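Film Programming and Exhibition
Handout 6: Building a repertory season for a small cinema
Revised 23/02/2019

Read this before the seminar and bring the blank grid from Handout 5. The case used throughout is the Korkach, a single-screen cinema with 86 seats which runs a June season of older horror and suspense films. The season has been chosen because it is short, the figures are simple and the mistakes are easy to see.

1. What a season is

A season is a group of films shown over a fixed period under one title. The title goes on the leaflet, and the audience should be able to tell from it what sort of evening they will get. "Classic Horror" is too wide. "Houses with Something Wrong" was the title the Korkach used, and it did two jobs: it told people the mood, and it gave the programmer a rule for leaving films out.

Write your rule down in one sentence before you look at any catalogue. If a film needs a second sentence to get in, leave it for another year.

2. Rights and prints

In practice you will deal with three situations.

The film has a current distributor. You ask for a quote, which will normally be a minimum guarantee against a percentage of the box office. The Korkach paid on these terms for most of its titles. The percentage in the case is 40 and applies to takings after tax.

The film has a rights holder but no distributor. Allow far more time. The Skovine archive, which holds the print of the second film in our case, asks for a letter from the rights holder before it will discuss loan dates.

The film has no traceable owner. Leave it out of coursework altogether.

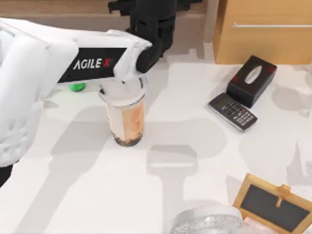 A licence to show a film and a copy to show are separate things. Students mix these up every year. You can hold a licence and have nothing to project, and you can have a disc on the shelf and no right to put it on a screen. Ask about both in your first message, and ask who pays carriage in each direction.

3. Order of titles

Open with something people have heard of. The second slot is the place for the film you care about most, while the leaflet is still on the fridge. The middle of a season nearly always dips, so put a shorter film there, or a double bill at a single price.

The Korkach closed on a three-hour film that finished after the last bus. Attendance for it was 19, the lowest of the season. Check running times against local transport before you fix anything - the audience certainly will.

4. The capacity sum

Seats multiplied by screenings gives the most tickets you could ever sell. A budget that needs more than half of these is a weak budget for repertory work. In the case, total takings for the season were 2,448 in local currency, and the worksheet asks you to take off the distributor's share, print carriage and the projectionist's fee in that order. Do the sum before you read the Korkach's own report, which reaches a different answer by treating the bar as film income.

5. The bar and foyer

Kiosk sales should be kept on a separate sheet. They matter a good deal to a small house and can decide whether a season is repeated, but they tell you nothing about whether the films were well chosen. Record what was sold against each screening, and note any evening when the kiosk was shut. 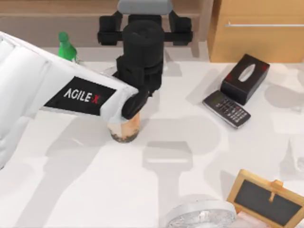 Fig. 2. Milk tea with tapioca pearls, in a clear plastic cup.

Drinks with a lid are easier on the carpet. Hot food is a matter for your licence and is not covered on this course.

6. Notes for the audience

One side of A5 is enough. Give the title, year, country, running time and the version being shown. Add a paragraph on why the film belongs in the season. Do not give away the ending, even for a film that is older than your readers' parents. If there are cuts or damage in the print, say so in the note and again at the door.

For the seminar

Read Chou, "The Second Feature", chapter 4, and the Nemalberg season report (both in the course folder). Come with:

a rule for your own season, in one sentence
five titles, in order, with running times
a capacity sum for an 86-seat house
one title you left out and the reason

Grids are collected at the end of the session. Late grids go in the tray outside the office and will be marked without comments.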